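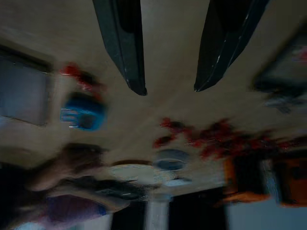
Kagiso Mabaso
Roving reporter (unpaid), Masilela community newsletter

I do love an open day, and the one at the Hudport workshops had been on my fridge for weeks. Doors opened at 8 and I was there at ten past, travel mug in hand, having driven some 20 kilometres with the wipers going. Parking was free, the muffins weren't (fair enough, they were huge!).

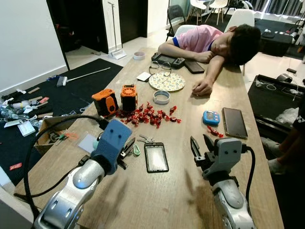
Hudport, August

My favourite stop was the long wooden table, which had the feel of a kitchen table in a busy house. Red-wrapped candies all over it, a pretty plate with a flowery pattern, a handheld game console, glasses folded up on the wood, a little blue timer with pink buttons. And one fellow in pink with his head down on his arms and his eyes shut. I lowered my voice and tiptoed past, though I'd have loved to ask him about the candy. 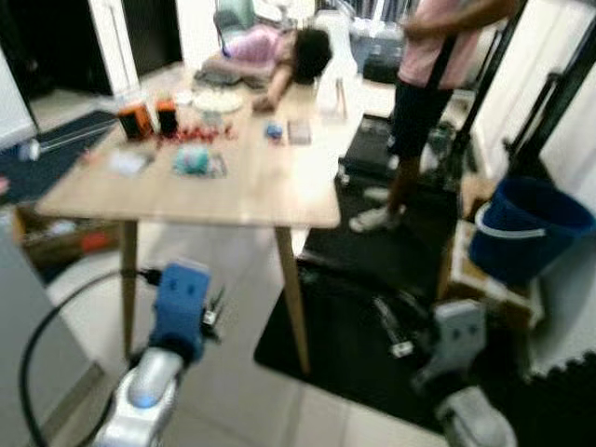 I'm a sucker for a table with tapered legs, so I had a good long look at those too. My neighbour has been after me to replace my own wobbly one, and I came home with ideas about colour and size. Light wood, definitely.

After that it was out to the Stilta shed for the raffle. I had ticket 600 and they drew 3,873, so no hamper for me. Bring a jacket if you go next year, the shed is freezing.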